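## 4. Drying small items indoors

This section covers socks, gloves, washcloths and other things too small for the folding rack in section 3. It applies to the Daso wall rail and to any hanger with clips or loops.

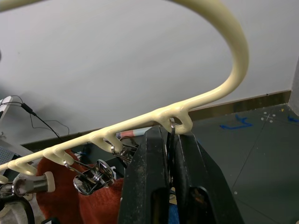
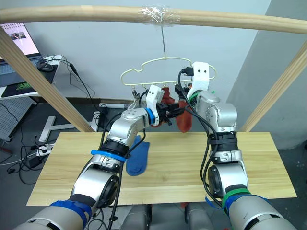
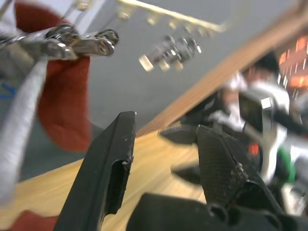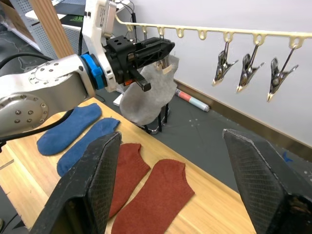 Floarea Mocanu wrote after the first edition that socks should go up by the toe, because the cuff stretches if it carries the weight. Her way works well for thin socks. For wool and other heavy knits we still give the cuff method, with two clips, as in step 5.

### 4.1 Before you start

- Read the care label. Items marked "dry flat" do not belong on a rail or a hanger.
- Wipe the rail and the clips with a damp cloth. Dust on a clip leaves a gray mark on light fabric.
- Check that the rail is firmly fixed. The Daso rail is rated for 18 pounds of wet laundry when screwed into studs, and 8 pounds with wall anchors.

### 4.2 Hanging the load

1. Spin the load a second time at the highest speed the label allows.
2. Shake out each item. Turn socks right side out and pull the heels flat.
3. Sort into thin and thick. Thick items go at the two ends of the rail, where air moves more freely.
4. Clip thin socks singly, by the toe.
5. Clip thick socks by the cuff, one clip on each side of the seam.
6. Hang gloves by the fingertips. Do not clip leather.
7. Fold washcloths over the bar by a third – a half fold leaves two wet layers touching.
8. Leave a gap between items. If they touch, use a second hanger.

**Note:** When you use a hanger with a fixed hook, load it from the middle outward, one item left and one right. A hanger loaded from one end will tip and slide along the rail.

**Caution:** Do not hang wet items over an electric heater or a power strip.

### 4.3 Air and heat

Open a window by the width of a hand, or run a fan on low pointed past the laundry. In a closed room, use a dehumidifier and empty the tank before each load. The Sasenlow model shuts off when its tank is full and gives no sound, only a red light on the back, so turn it to face you.

Thin socks are normally ready in 10 hours. Wool takes overnight and part of the next day. In December, when windows stay shut, allow longer and turn thick items once.

### 4.4 If something goes wrong

**Clip marks.** Dampen the spot and stretch it gently with your fingers. Next time, move the clip closer to the seam.

**Sour smell.** The item dried too slowly. Wash it again, spin twice, and hang fewer pieces.

**Stiff fabric.** Usually too much detergent. Cut the dose by a third before trying a softener.

**Broken clip.** Squeeze the spring and slide the old clip off the bar. Replacement clips for the Daso rail are part 523, sold in bags. They do not fit the older Moriarty hangers, which have a thinner bar.

### 4.5 Storage

Take items down only when the seams feel dry – check toes and cuffs, not the middle. Pair socks as you take them off the clips. Wipe the rail again if it will not be used for a while, and keep spare clips in a closed bag away from sunlight.

Go to section 5 for sweaters and other items that dry flat.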